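Helle Schleier auf rotbrauner Tischplatte – ölen, abschleifen oder lassen?

Hallo zusammen, ich hab mir vor zwei Wochen einen Tisch gebraucht gekauft und ärgere mich jetzt jeden Morgen beim Kaffee über die Platte.
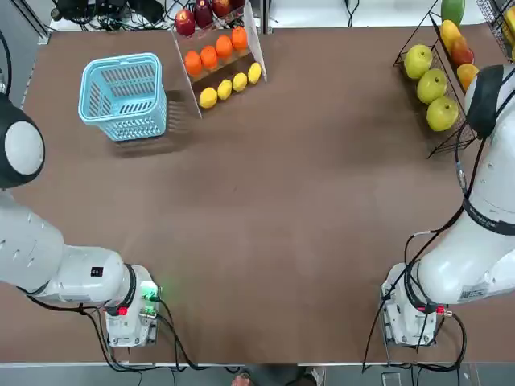 Der Verkäufer meinte, die Oberfläche sei "irgendwie geölt oder so", mehr wusste er nicht. Rotbraun, matt, fühlt sich ganz glatt an, aber mittendrin sind diese hellen, abgewetzten Stellen, und die gehen mit Wischen nicht weg. Probiert habe ich bisher: Spüli mit lauwarmem Wasser, Gallseife, und dann noch so eine Möbelpolitur von Pulteck, die von der Vorbesitzerin unserer Wohnung im Keller stand. Danach sah es einen Abend lang super aus, am nächsten Tag war alles wie vorher. Im Baumarkt wollte man mir gleich ein Set für 43 Euro verkaufen, mit Öl, Pads und Handschuhen – da bin ich erstmal wieder raus.

Ich hab eine Schleifmaus und grundsätzlich auch Lust, was zu machen, aber null Ahnung, ob das Massivholz ist. Wenn es nur Furnier ist, schleif ich ja womöglich durch, oder? Und falls Öl: farblos oder lieber was Getöntes? Ach ja, der Tisch ist für Bastelkram und Nähmaschine, gegessen wird da nicht dran.

Danke schon mal!

Pasteto
25. Februar 2021

kellerwerkstatt_17

Bitte nicht gleich schleifen!! Erst mal rausfinden, was drauf ist. Tropfentest: ein paar Tropfen Wasser an eine unauffällige Stelle, zehn Minuten warten. Wird es dunkel, zieht es ein, dann ist es eher geölt oder ziemlich abgenutzt. Bleibt die Perle stehen, kann es Lack sein, kann aber auch noch deine Politur sein, also vorher gründlich abwischen und trocknen lassen.

Dann leg dich mal unter den Tisch und schau dir die Kanten und die Unterseite an. Läuft die Maserung von oben über die Kante weiter, spricht das für massiv. Ist die Unterseite ganz anders als oben, würd ich von Furnier oder Beschichtung ausgehen und die Schleifmaus im Schrank lassen. Bei meinem alten Schreibtisch war ich nach nicht mal einer Minute durch, das kriegst du nie wieder hin.

Wenn es geölt ist: mit einem weißen Pad leicht anrauen, Staub weg, Hartöl hauchdünn auftragen, nach 20 Minuten den Überstand abnehmen, am nächsten Tag nochmal. Ich nehm farblos, getönt wird bei mir immer fleckig. Die Lappen danach unbedingt ausgebreitet draußen trocknen lassen, die können sich selbst entzünden, kein Witz.

Lakstead

Tischdecke drauf und gut ist 😄

moosgruen

Würd ich wie kellerwerkstatt_17 machen, nur eine Sache noch: Wenn die Politur Silikon enthält, hält das neue Öl auf den Stellen schlecht. Also auf der Flasche nachsehen und im Zweifel vorher mit Silikonentferner drüber (Fenster auf, stinkt ordentlich). Und wenn beim Tropfentest Lack rauskommt, bringt Öl sowieso nichts, dann musst du anschleifen und neu lackieren oder halt damit leben. Bei einem Basteltisch würd ich damit leben – meiner sieht nach elf Jahren Heißkleber deutlich schlimmer aus.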